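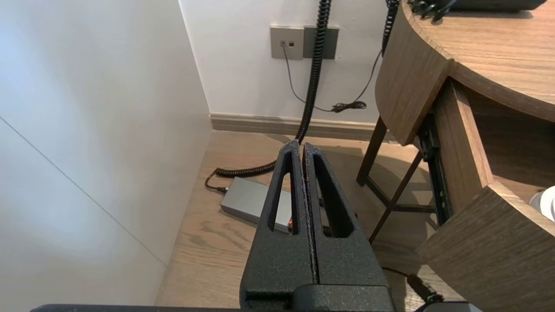

The Skomeck is an oil-filled radiator on castors, and I bought it to keep one downstairs room usable without running the central heating for the whole house. It cost £159 from a local electrical shop. I have had it since last February, so it has now done the end of one winter and most of another.

The room has a hard floor, one outside wall and a window that faces north. The old heater was a fan type which warmed your ankles and made a noise like a hairdryer. I wanted something quiet that I could leave on while I was working.

Setting up took a few minutes. The castors come separately and are fixed to the underside with wing nuts. You need to turn the radiator upside down to do this, and it is heavy, so put a blanket down first. The instructions are one folded sheet with small drawings. They show the rear bracket the wrong way round, or at least mine did, and I had to take it off and start again.

There are three heat settings and a dial for the thermostat. The dial is numbered from 1 to 6 with no temperatures marked, so you have to find your own level. I keep mine a little above 3 on the middle heat. From cold the room takes the best part of an hour to feel comfortable, and after that it stays steady. It clicks when the thermostat cuts in and out. I stopped hearing it after the first week, but I would not want it in a bedroom. 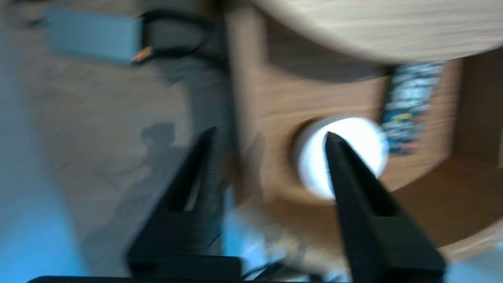
The timer is the weak point. It is a ring of small plastic pins that you push in or pull out for each quarter of an hour, and the pins are stiff. It also loses time. Over a month mine slipped by 13 minutes, and it has to be set again after every power cut. I gave up on it before Christmas and now use a separate plug-in timer made by Cellent, rated for the load. Check the rating if you do the same, as many of the cheap ones are not suitable for heaters.

Running cost is what most people will ask about. I can only say that our electricity use went up and our gas use went down, and the two together came out slightly lower than the winter before. It was also a milder winter, so I would not read much into it.

I looked at two others before buying. The Brzozowska panel heater is slimmer and looks better, but it is meant to go on a wall and the feet are sold as an extra. My neighbour Mesfin Demissie has one and is happy with it. The other was a bigger oil-filled model that was simply too wide for the gap beside the bookcase.

Small points: the cable is short, the handle stays cool, and dust collects between the fins where a cloth will not reach. A radiator brush does the job. The castors roll well on a hard floor and badly on carpet. The white paint has one chip in it, which was my fault.

I would buy it again at the same price, though I would ignore the timer from the start. Four stars out of five.

Posted 28/01/2023

912 shares | 6 comments

Contact us | Copyright, all rights reserved | Back to top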